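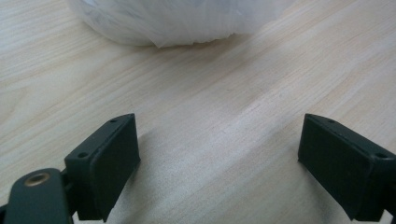 M. Zawadzka
Shop lead and tool bench instructor, Firnside Shared Workshop, Zulletholm

9 min read

Chapter 6
Fingers, Pads and Soft Things

By now you have a handle, a trigger and a linkage that moves when you pull on it. Good. Leave all that alone for this chapter, unless it's sticking, in which case go back and fix the sticking first. A rough linkage makes every test in this chapter lie to you.

New work: the two fingers of the Jivness hand tool. Printing them, fitting them, lining them up, and then finding out what they can pick up off a table. Wide open before the grab, a bare stretch of wood between the tips, a white plastic bag waiting past them. You'll spend a lot of time looking at that view.

Why a bag? Most people start with a block. Blocks are fine for a first squeeze, and we do use one in the warm-up. But a block has flat sides and stays put. Crinkly thin plastic folds, slides, bunches up under the tips. It also hides what's inside, so you can't tell from looking where the weight is. If your pads are a little crooked, a block may forgive you. A bag mostly won't.

What you should have on the bench

The finger set from the Jivness file folder, left and right. They are mirror parts, so check the letter on your printout before you start the second one. Two lefts is the most common waste of a evening in this whole book.

Screws for the pads and the pivots. Threaded inserts, the brass-colored kind, same as in Chapter 4. A soldering iron with a tip you don't care much about. Small driver. Kitchen scale. Sandpaper, and a sheet of 1000 grit if you have it, for the pivot faces only. Don't polish the pads.

A table. Plain wood is good, pale wood is better with dark fingers, you can see the edges of the parts against it. Clear enough space that the arms can swing open all the way. Daylight if you can get it, off to the side or coming from behind the work. Watch for the shadow of the finger on the table. It's a handy height gauge: as you lower the tool the shadow and the tip close in on each other, and you learn to read that gap without thinking.

Inserts again

Some of you skipped this in Chapter 4 and used glue. Go back.

The rounded end of each linkage arm takes an insert. Heat, press, stop just shy of flush, then finish with something flat and cold. If it goes in tilted, pull it while the plastic is soft and start over. A tilted insert tilts the screw, the screw tilts the arm, and the pads end up meeting at one corner. You won't spot it with the jaws open. Close them on a strip of paper and tug. Should hold evenly top to bottom. If the paper turns as you pull, one side is doing all the gripping.

Let the part cool before you put a screw in. Really cool. Go make tea.

Weight

Our finished tool at Firnside came in at 189 grams with both fingers on and no cable. Yours will differ, different fill, different screws. Write the number in your build log anyway. We come back to it in Chapter 8 when the tool goes on the arm, and the arm cares.

The open position

Before any grabbing, set how far the fingers open. Too narrow and you knock the thing over on the way in. Too wide and the trigger runs out of travel before the pads meet. The stop screw is on the back of the handle. Turn it a half turn, check the close, turn it again. Slow work but you only do it once, or once per set of fingers.

Look down over the top of the tool as you do this. The upper corners of the two fingers should sit level with each other. If one is ahead, loosen that side, nudge, tighten. Loosen the other side too if it still won't come right. Check the arm hasn't rotated on its insert while your at it.

Line up the middle of the gap with what you want to pick up, and move in straight. Beginners tend to come in at an angle and correct at the end. With a bag that means one finger pushes it off to the side before the other gets there.

Warm-up

1. Jaws open, tool level, block on the table. Close, lift, hold, put down. Repeat till boring.
2. Same block, turned on its corner.
3. Folded cloth.
4. Bag, lightly filled, tied or not. Go in low, close slow, take a fold of plastic before you lift.

Log every miss. Which side slipped, where the pad touched, how far open you started. One line each is plenty.

Section 6.1 starts with the pads, printing direction first, then the raised border and how much of it to sand off. Have both fingers off the tool for that. Screws in a cup, please.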